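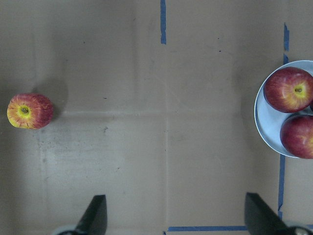
Apples waiting to be sorted.

How to Keep Apples Crisp at Home (Without Buying Anything Silly)

By Barrett Wojcik
April 20, 2023

Every fall I get asked which gadget I use to keep apples, and every fall I disappoint people. I use a refrigerator. I have tried the gadgets. Some of them I paid real money for, and one of them, the Brukari pod, is still rolling around in the back of my vegetable drawer like a golf ball.

What follows is the way I do it, with the parts I'm sure of and the parts I only suspect marked as such. It works for a bag from the supermarket and it works for the kind of haul you bring home when you stop at an orchard hungry.

What you need

Apples
A refrigerator, or a cold room that stays above freezing
Plastic bags, the thin produce kind is fine
A thermometer that costs less than lunch
Newspaper, if you are storing a lot

Step 1. Start with the right apples

Storage does not fix a bad apple, and it will barely help a soft one. If you are buying in August, you are mostly getting early varieties, and early varieties are for eating right now. I don't care what the sign says. The farm stand I go to on Route 302 had a card up one year promising that its early apples would "keep till Christmas," and mine were mealy well before Halloween.

Late apples with thick skins are the keepers. Fuji, Granny Smith, Enterprise, Arkansas Black if you can find it. Gala and McIntosh are fine apples and poor candidates. Ask when they were picked. At the supermarket you won't get an answer, and the apple may already have spent months in commercial storage, so don't expect to add many more at home.

Step 2. Sort before you store

Go through them one at a time. Turn each one over and press very lightly near the stem with your thumb. Anything with a bruise, a puncture, a soft spot or a worm hole goes in a bowl on the counter to be eaten this week or cooked. Big apples go in that bowl too, or at least get eaten early. They tend to go before the small ones.

Missing stems bother some people. The argument is that pulling the stem out can tear the skin and let rot in, which sounds reasonable to me, so I put those in the eat-soon bowl when I notice them. I have not run a test on it and I doubt the person who told me had either.

If you do only one step on this page, do this one. The old line about one bad apple is mostly right: a rotting apple spreads mold to whatever it touches, and damaged fruit gives off more ethylene, the gas that pushes the others to ripen.
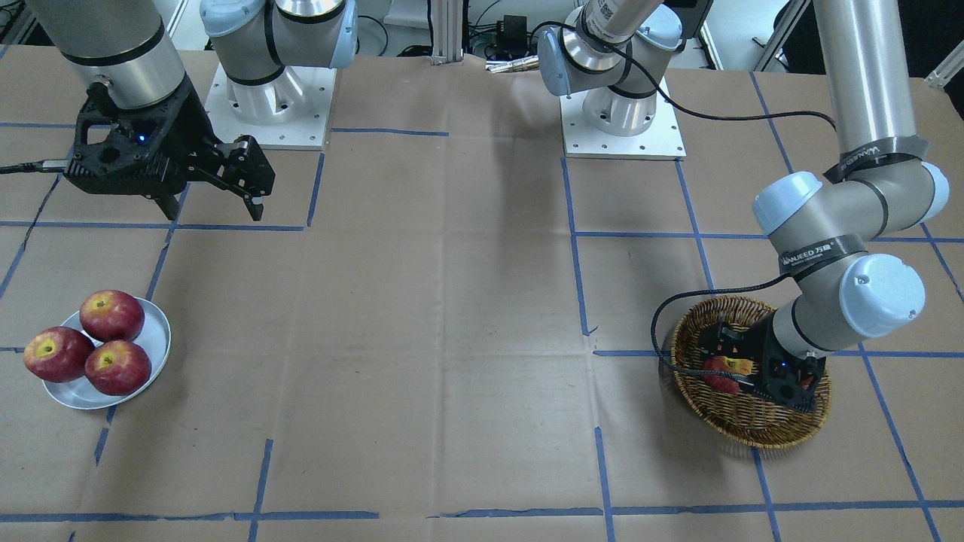 Sorting goes faster if you spread everything out where you can see it. I used to do it straight out of the sack and would always find the one I'd missed three weeks later, by smell.

Step 3. Don't wash them yet

Wash an apple when you are about to eat it. Water left in the stem end is an invitation to mold, and nobody dries that part properly, me included. Brush off dirt with a dry cloth and leave it there.

You'll see advice to dip everything in vinegar first. I tried that with half a bag and left the other half alone. I couldn't tell which was which after a month, except that the first half had been more work. One bag proves very little, I know. It was enough to make me stop.

Step 4. Get them cold, and check that it's really cold

Apples like it just above freezing, with 32 degrees being close to ideal for most kinds. Your kitchen refrigerator won't do that without turning the milk to slush at the back, so settle for what it can do. Mine holds 37 in the bottom drawer and I've been happy with it.

Do use a thermometer. The dial inside the door that goes from 1 to 7 means nothing, and the digital readout on the front of a fancy one tells you what the manufacturer would like to be true. Put the thermometer in the drawer, leave it overnight, and read it before anyone has had breakfast.

If yours reads much above 40, you have a bigger problem than apples.

Step 5. Bag them loosely

Refrigerators are dry inside, and a dry apple wrinkles. A thin plastic bag with a few holes poked in it holds in enough moisture. Fold the top over. Don't knot it.

Now to the gadgets. The Roltorell drawer liner is a sheet of foam with a very handsome box. It says it "lets fruit breathe." I had it under my apples for a whole season and it let them sit on foam. The Brukari pod is supposed to soak up ethylene, and the idea behind that isn't crazy, since packets that do something similar exist for shippers. What I want to know is how a thing the size of a golf ball keeps up with a full drawer for a year, and the leaflet won't say. The Ulari crock is the one I'd almost defend. It is nice to look at, and I keep onions in it.

Could any of these work better in your house than in mine? Sure. I'd just ask to see a bag of apples stored without the thing next to a bag stored with it, and so far no one selling one has wanted to show me.

Step 6. Keep them away from the wrong neighbors

Ethylene from apples will yellow your broccoli, turn carrots bitter and take the life out of lettuce. Give the apples their own drawer if you have two. Potatoes should stay well clear as well. There's a popular tip about putting one apple in with your potatoes to stop them sprouting, and there's an equally popular tip that says an apple makes them sprout faster. Both are repeated with total confidence. I keep them in separate rooms and sleep fine. 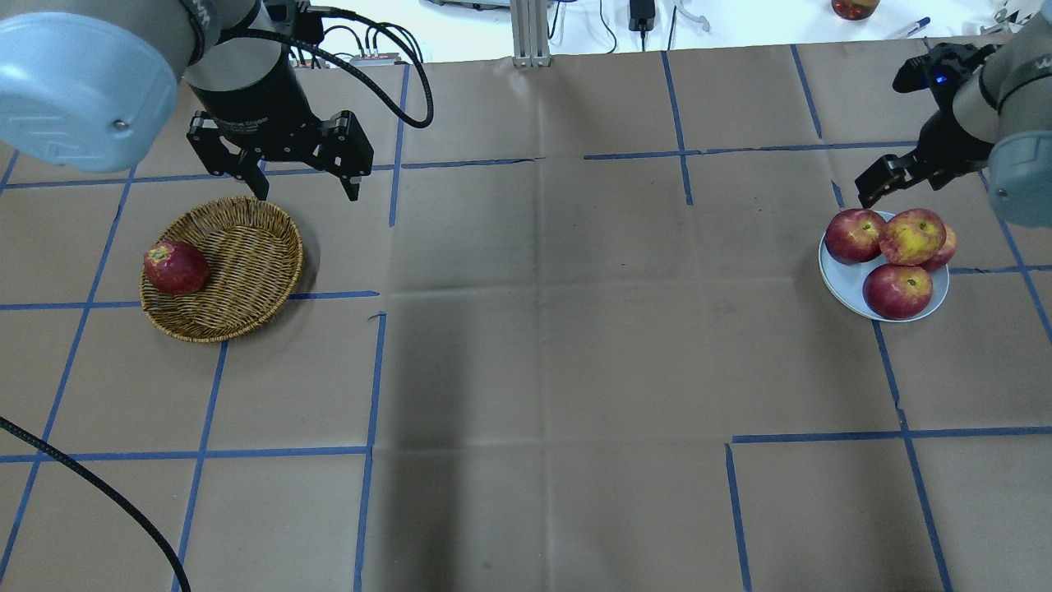
On the counter the same gas can be useful. A hard pear or a green banana in a paper bag with an apple will usually come along quicker, and that is one kitchen tip I have seen work often enough to believe.

Step 7. Storing a bushel or more

Past 50 apples or so the refrigerator stops being practical, unless you have a second one in the garage. A cellar, an enclosed porch or an unheated mudroom can do the job if it stays cold without freezing. Check it at night as well as in the afternoon. My porch passed every daytime test I gave it and then froze a whole crate of Böttcher's best Fujis in one evening. A frozen apple goes brown and wet inside when it thaws. Make sauce that day.

Wrap each apple in a quarter sheet of newspaper, plain black ink, and set them in shallow boxes. The wrapping keeps one bad apple from touching the next. Two layers deep is plenty. Label the box with the variety and put the poor keepers where you'll reach them first.

Step 8. Look at them

Once a week, open the drawer or the box and take out anything soft. A wrapped apple that has turned will usually show a damp patch on the paper.

How long will they last?

Charts online give exact numbers, which I would take lightly. On the counter, a week or so before the texture slips. In a cold drawer, a good late apple will go a couple of months and sometimes a lot more. Beyond that it depends on the variety, the picking date and how many times the bag got dropped on the way home, and I don't see how a chart would know any of that.

If they do go soft, peel them, cut out the bad parts and cook them down with a little water and lemon. Anything moldy goes in the compost.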